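Home | Help Center | Case Intake | Document Production | Status | Contact

Demand package export drops medical exhibits after page 100
July 12, 2022
By the Vultcombe Practice Support desk

Status: Resolved
Product: Henero case manager, injury and wrongful death module
Reported by: plaintiff-side firm, Culura office
Severity: 3

Problem as reported

The firm prepared a settlement demand in a pedestrian fatality matter. The exhibit set held 3,848 pages of hospital records, the police collision report, funeral invoices and wage records for the decedent. The export finished with no error message. The PDF opened normally, but every exhibit tab past page 100 pointed to a blank sheet. The table of contents still listed the full set with correct titles.

The carrier's adjuster had asked for the package before mediation. The firm held the letter and opened this ticket.

Environment

Desktop client, current release. Records were received through the Wiegand records connector and stored in the matter's Medical folder. Bates numbering on. Redaction of Social Security numbers and dates of birth on. Output set to a single file.

Steps taken

1. Exported the same matter with redaction off. All pages present.

2. Turned redaction back on and exported only the police report and the invoices. All pages present.

3. Exported the hospital records alone with redaction on. Blank sheets began at page 101. Fault reproduced.

4. Checked the export log. The redaction service accepted the first batch of 100 pages, then returned "queue busy" for each batch after it. The client logged this as a warning and inserted placeholder sheets.

5. Compared the connector settings with those of a second office at the same firm. The Culura office had its batch timeout at 3 seconds. The other office had 80. The Culura value was carried over from a test profile.

6. Set the timeout to 80, cleared the queue and restarted the service. Exported the full package again. All exhibits present, Bates range continuous, redactions applied.

Cause

Scanned hospital records with no text layer must go through character recognition before redaction. With the short timeout, the client gave up on each later batch while the first was still being read. Placeholder sheets are meant for exhibits filed under seal and should not be used when a batch fails.

Workaround for other offices

Open Connector Settings, select Redaction, and set Batch Timeout to 80. Delete any package built under the old value. Do not repair an existing PDF by inserting pages by hand. The Bates index is written at export and will no longer match.

Before serving a demand, open the last page of each exhibit and check it against the index. This applies to uninsured motorist claims as well, where the same export template is used.

Open item

The client should stop the export and show an error when a batch is refused. Change request filed. Planned for the September release.

Ticket closed after the firm confirmed the rebuilt package.

Comments (3)

pi_paralegal: Same thing on a trucking case. Our timeout was fine, but the queue had stuck jobs from a canceled export. Clearing it fixed the blank tabs.

docketdesk: Does the timeout go back to the old value after an update? Ours did last time, and I had to set it again on every workstation.

Practice Support: It can, if the workstation loads the test profile. Remove that profile under Connector Settings, Profiles, and the value will hold.
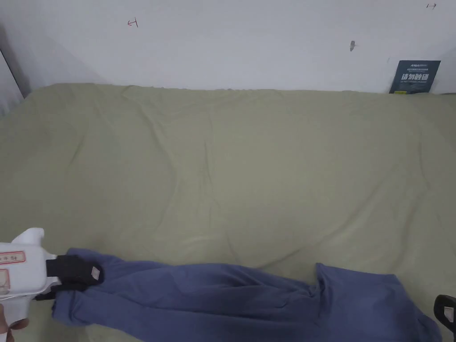
Navy card with the words "请勿触碰" ("please do not touch"), against a white wall.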